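Robot Software Lab, Unit 3: Reading the wrist camera
Handout for Wed 16 October

Before you start, pull the latest copy of the Wostar tools and check that the Kostard driver comes up without warnings. If it doesn't, restart the driver, then the tools. The order matters.

1. What the perception node gets

The node takes one color frame at a time and returns a mask for every region it thinks is an object.
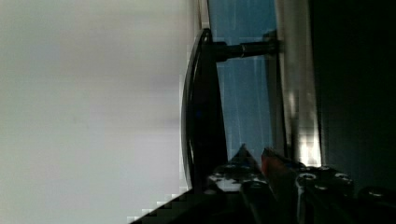
Masking the gripper is the first step in the pipeline. The fingers and housing move with the wrist camera, so their pixels tell you nothing about the table. In this view the dark housing, its screw heads and the red-orange pad on the finger all have to go. Watch for glare too: the bright patch low on the silver-white strip sits right above the gripper parts, and a plain brightness threshold will join the two. Use the edge filter from September.

The large pale surface on the left has almost no texture. Expect few or no features there, and don't lower the detector threshold to get some.

2. From masks to a plan

The Skorkmont planner wants a target, a grasp direction and a list of things to avoid. It does not read labels. 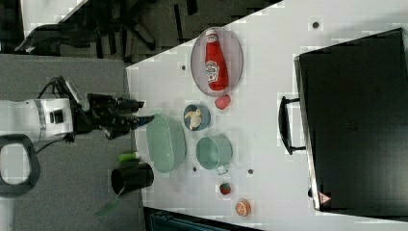
Grasp candidates are scored by clearance first and by width second. Flat or shallow things score badly from above, so the clear plate with the ketchup bottle on it should be entered as two shapes — one for the bottle, one for the plate. The mug has a small handle, which gives a second grasp direction. Enter the large black case as a fixed box.

The planner stops after 1,550 samples by default. Leave that alone for the first run.

3. To hand in

Your mask settings, one planner log, and a short note on any region you had to remove by hand. Put them in the Magagula folder under your group number.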